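Why Does Wood Have Stripes?

By Lenni Seppälä, for the young readers of the Parkmont workshop pages

Put your hand on a wooden table and look at it closely. You will probably find lines. Some are pale, some are darker, and often they run all the way from one side to the other. These lines are called the grain.

To understand the grain, we must go back to when the table was a tree. A tree does not grow only taller. Every year it also grows a new layer of wood under its bark, like putting on one more jumper. In spring the tree grows quickly, and the new wood is light in colour. Later in summer it grows slowly, and the wood becomes darker and harder. One light part and one dark part together make one year.

If you cut across the trunk, you see these years as rings. My neighbour in Bralau keeps a slice of an old pine with 83 rings, so that tree lived 83 years before it was cut. 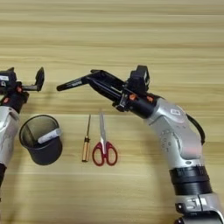 But a table top is usually not cut across the trunk. The saw goes along it, from the bottom of the tree towards the top. Then we do not see rings any more. We see the same layers from the side, and they look like long stripes. Think of a rolled pancake with jam. Cut it across and you get a spiral, cut it along and you get lines.

Are the stripes always straight? No. Where a branch was growing, the lines must go around it, and there we find a knot. A knot is round or oval and usually darker than the wood beside it. If a board has no knots, the grain can be very calm and even.

The colours also tell us something. Pine is often cream or honey yellow, and it becomes more golden when it stands many years in the light. Walnut is brown - almost like chocolate. Oak is somewhere between.
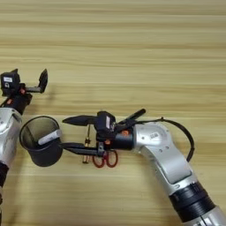
Long grain lines in cream, tan and honey brown.

Try it yourself

You need a sheet of thin paper, a soft pencil and a piece of old wood that is not varnished. Lay the paper on the wood and hold it still. Rub gently with the side of the pencil, not with the point. After a short time the grain comes through on your paper. Rub in the other direction too, and compare.

Kobina Mensah made 20 of these rubbings from doors, shelves and spoons, and he glued them into a notebook. His favourite is from a garden gate, where the rain has made the grain very deep.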